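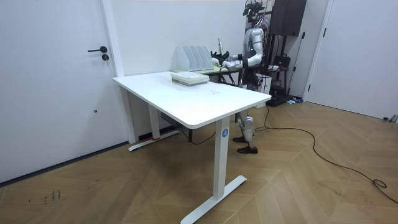 By Luana Seixas
July

I have a theory that a desk gets worse with every thing you buy to make it better. I came to this theory the expensive way, over one summer, with a catalog from Flovlow on my lap and a pencil behind my ear (yes, a real pencil, I'm like that). Drawer inserts! A little tray for the other trays! By the end I had so many helpful objects that I was eating lunch standing at the kitchen counter and doing my taxes on the bed.

So now I'm a bare-desk person, and I'm going to be annoying about it for a few paragraphs.

A plain white top is the best thing you can own if you work with paper. Yes, it shows every smudge and scuff. People warned me about that like they were warning me about a bad boyfriend. But I like seeing the scuffs! My old desk at Bittencourt, where I did proofreading for 5 years, was a speckled brown thing that could have hidden a sandwich, and I'm fairly sure it did hide one once. White keeps you a bit embarrassed, and a bit embarrassed is the right mood for wiping something down.

I also think standing desks are oversold as a health thing and undersold as a tidying thing. When I'm sitting, stuff drifts in toward me and stays. When I'm on my feet I walk off with the mug, because I'm already up and the kitchen is right there. My back feels exactly the same as before, thanks for asking.
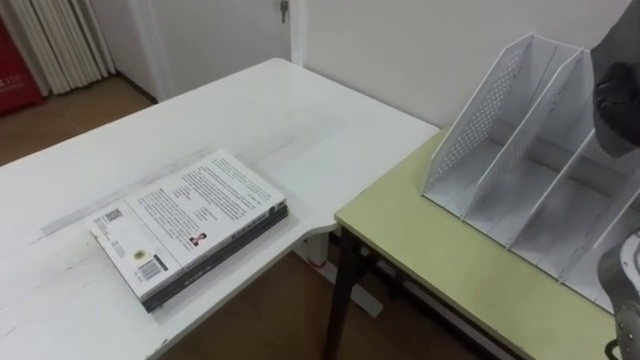 Books are where I get soft. My rule is that a few can live on the desk, lying flat, in one stack, and the stack has to be stuff I'm reading this month. The guilt books go back on the shelf. My sister thinks a flat stack is lazy and that books should stand up like adults, and we've had this argument on many a Sunday. But a flat stack tells you right away when it's gotten too tall, and a row just keeps creeping sideways until it meets the wall.

Then there's the file organizer, the upright kind with slots for magazines and folders. I held out against these for years. Mine is a Rusard and it has 4 slots, and I use maybe half of them, and I've made my peace with that. The trick (if it's a trick) is to keep it off the main desk. Put it on a second table, pushed up against the first so you get a corner. You want the paper close enough to reach and far enough away that you have to mean it.

The second table doesn't have to match, either. Please don't spend money making it match. I like a different color there, it's like a border crossing: work on this side, waiting on that side.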